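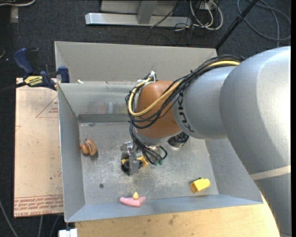 Vol. 3, p. 164

4 May 2023

Morning given over to the bin and its contents. I had meant to write up the shelving quotation from Cenmont first, but the light was good at the bench and I wanted the condition of the thing on paper before I forgot the details.

The floor of the bin is worse than I had remembered. Scratches in all directions, most of them shallow, and a white dust that sits in the scratches and along the foot of the walls. I do not know what the dust is. Abdul-Rahman says plaster, from the weeks when he was cutting moulds at the far end. Mariama says it is filler. I rubbed a little between finger and thumb and it told me nothing. A damp cloth would shift the surface layer but not what is in the scratches, and a wire brush would only add more of them. For now I have left it. If it is to be cleaned at all it should be done once, with the bin off the table and upside down over a sheet.

The small hole in the floor, left of centre, is still open. I have asked twice whether it was drilled for a fixing or for drainage and had two different answers. Either way it wants a rubber bung. Anything the size of a lentil will go through it on to the table and from there to the carpet, where it will not be seen again. Wrote "bung, small, grey or black" on the Rutach order.

The clamp on the left is holding well. It is the blue bar clamp, the IRWIN, with the yellow label, and it takes the rim of the bin and the tan board together. I prefer this to the screws Nkrumah proposed in the winter. Screws would mean holes in the table, and the table is the one decent piece of wood in the room. A clamp can be moved when someone changes his mind, and someone always does. The pads should be checked once a month for creep. I have not been doing this.

The board itself is a tan sheet with printing still on it, red lettering along the bottom edge with CELL-CAST ACRYLIC legible in it. Augustina asked whether we ought to peel it. My view is no. The film takes the scuffs and the sheet does not, and we may yet want the sheet for the display case. Once peeled, acrylic marks if you so much as look at it with a dry duster. She thinks the red triangle untidy. I think a scratched panel untidier, and said so, perhaps more shortly than was needed.

Then the toys, which were the real business of the morning. They come out of the mixed lot from the Akpalu sale, number 476, and nearly all of that lot has now been boxed. The pieces out on the bench are the ones that will not sort. My scheme has been to go by material first, then by form, then by colour, and it works until one meets an object such as the pink wedge. It is foam, so by the first rule it goes with the foam shapes. By form it is a triangle and could sit with the geometry set. Nilmini, who has two children and therefore some authority, calls it cake and would put it in the play kitchen. With the little yellow piece stood on top of it I can see her case. I have written "wedge, pink" in the ledger and left the category blank.

The yellow block is simpler. Rectangular, bright, clearly a part of something and not a thing in itself. There are others of the sort in drawer 27 and it will go there, subject to trying it against them for fit. If it does not fit it goes in the odd blocks tin, which is nearly full.

The brown and orange one I cannot name. Rounded, a darker patch, toy-like in its general intention. I spent far too long on it. Drawer 27 will not do, and the animals box is only right if it is an animal.

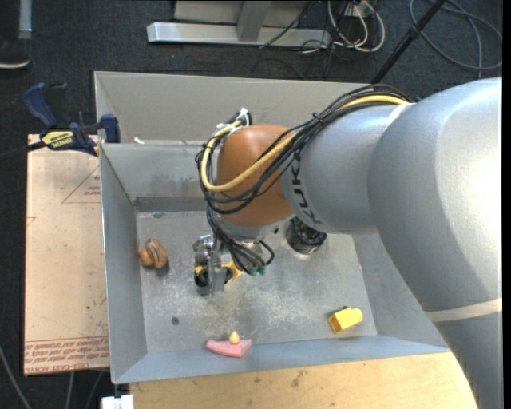 Bin, after the second look. Snail or bun, left; wedge, front; block, right.

Went back to it after lunch. From the other side of the table there seems to be a swirl to it, which narrows the matter to a snail or a bun. Mariama said bun at once. Abdul-Rahman said snail at once. Nilmini said that in her house it would be both by teatime. If a bun, it joins the wedge in the play kitchen and the two support one another, as a bun and a slice of cake are a plausible pair. If a snail, the wedge is on its own again. I dislike settling one entry by leaning on another, but I could find no better test. No mark or maker's name that I could make out.

The yellow piece on the wedge is a second difficulty. I had it down this morning as an egg. This afternoon I should have said a cone. It is small, pale, and stands up, and beyond that I am not prepared to commit myself. Entered as "small yellow piece, with wedge". Whether the two belong together or have simply been kept together I cannot say, but I shall store them in one bag so that the question stays open.

On storage generally: the Prateck bags are too thin. They split at the seal when the contents have any corner to them, and the yellow block has corners. The thicker ones cost more and I shall order them anyway. Labels inside the bag, facing out, pencil only. The ink ones from last year have already gone brown.

Still to do:

Bung for the floor of the bin.
Check clamp pads.
Try the yellow block in drawer 27.
Ask Nkrumah about the carpet, and whether those cables can be coiled and hung up.
Reply to Cenmont.

I did not get to Cenmont. Their price for the shelves stands until the end of May, so there is time, though I said the same of the clamp pads. Augustina brought the matter of the film up again as she was putting her coat on. I told her I would think about it, and I have now thought about it, and the film stays on.

Bun, provisionally. In pencil.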